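Bodholm Energy Cooperative
Minutes of the regular board meeting, 17/09/2020

The meeting opened with a quorum present. The August minutes were approved with one spelling correction.

1. Wind lease at Cokholm
The landowner has returned the draft lease with changes to the access road clause. The board agreed to accept the wider turning area but not the shorter notice period. Reply to go out before the end of the month.

2. Off-peak rate trial
The trial now covers 3,541 member households. Members on the trial pay less for power used at night and during windy afternoons. Two members have asked to leave it and will go back to the standard rate at their next meter reading. The office will rewrite the leaflet on shifting household loads, as the current one is too long.

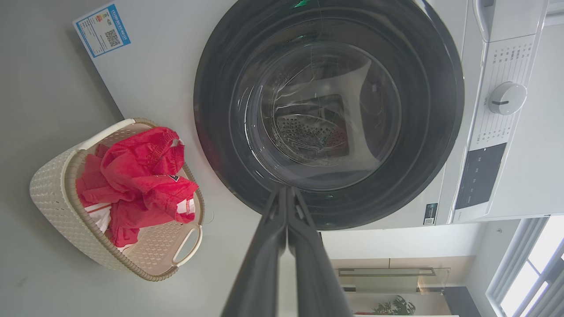 Front-loading washer with rating label.

3. Battery storage bids
Bids were received from Hitar and Vlachopoulos. Hitar is cheaper, but its price leaves out the foundation work. Vlachopoulos includes it and offers a five-year service contract. Motion to ask both firms for revised bids on the same terms. Carried, 5 in favor, none against.

4. Member questions

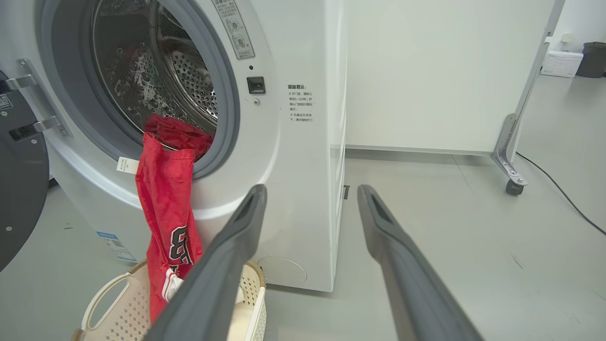 Several members asked if the night rate will continue after the trial ends. The board has not decided and will wait for the winter usage figures. One member asked for paper bills to be kept. Agreed.

5. Other business
The substation fence needs repair on the north side. Office to get a quote.

Meeting adjourned. Next meeting to be held in the same room.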